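My second month at Dradico, and I am still learning to be slow. We teach the robot by hand: I hold a gripper, do the task myself, and the recording becomes a lesson for the machine. My target was 86 recordings before October ends. Today I reached 67.

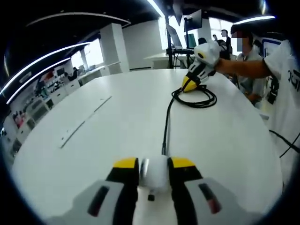

The most difficult part for me is the start. I want to go directly to the object, as I would do with my own fingers, but then the movement is too quick and the robot learns a bad habit from me. So now I breathe, open the fingers fully, and only then go down. My wrist is tired in the evening, but the recordings are cleaner than last month.

I also stopped correcting small mistakes in a hurry. If I miss, I go back calmly and try again, and I keep this recording too.
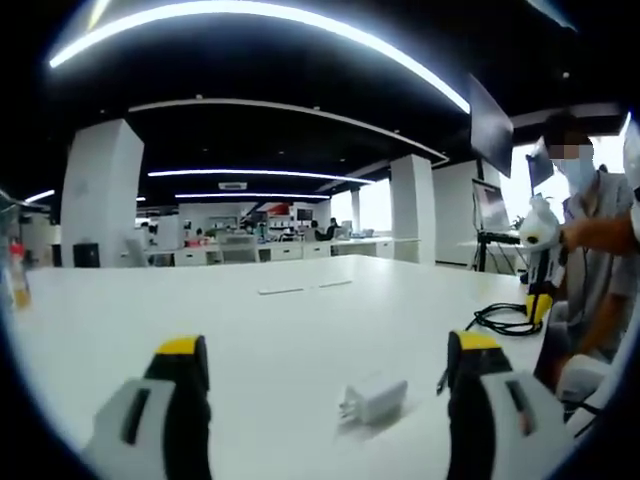 One reader from Mostotdale wrote to me that keeping the missed tries was a mistake in her project. Her robot learned to miss first and then to grasp, and she had to remove many recordings. I will ask my team about it tomorrow, before I make the next ones.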